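Guest house co-op, regular meeting
Tue 25 May, back office at Vestum

Present: Veronica Jitaru (chair), both housekeeping leads, bookings, accounts. Apologies from the Furtună house.

**1. Last minutes**

Approved with one fix: the boiler visit at Skollov was for the upper floor only.

**2. Linen**

The current contract with Bokidton ends in September. They want 90 days' notice if we are leaving, so a decision is needed at the next meeting. Pale sheets stay as the standard for all houses.

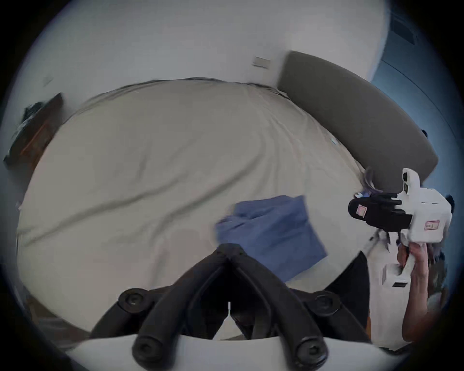 Accounts reported that we paid for 126 replacement sheets over the past year, nearly double the year before. Housekeeping thinks most of the loss is at the Skollov house, where bags are collected without a signed slip. Agreed that no bag leaves without a slip from now on.

Blue cloths were discussed briefly. Furtună would like to keep them – the other houses have no strong view. Left as is.

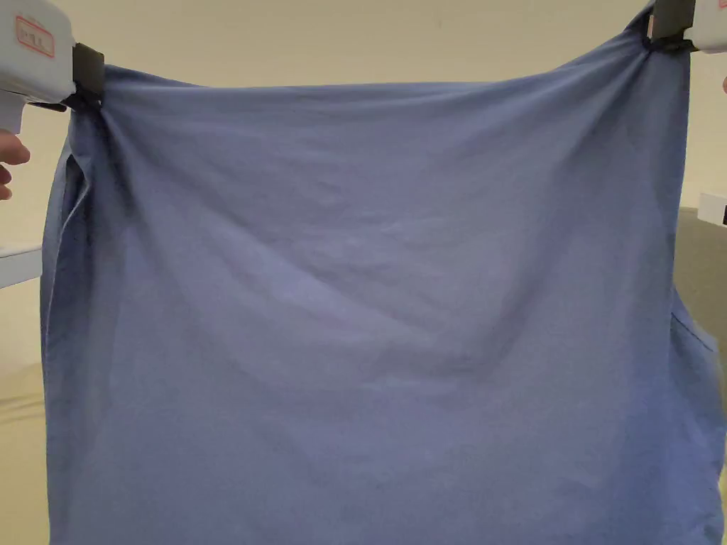

**3. Money**

- Up to 600 approved for shelving in the Vestum linen room.
- Deposit refunds are running late. Accounts to clear the six oldest first.

**4. Bookings**

Two double bookings this spring, both entered by phone. Bookings will stop using the paper diary.

**5. Actions**

- Veronica: ask Bokidton for a renewal price in writing.
- Housekeeping: slips printed and in every house.
- Accounts: refunds, shelving order.

Next meeting at Skollov, date to be sent by email.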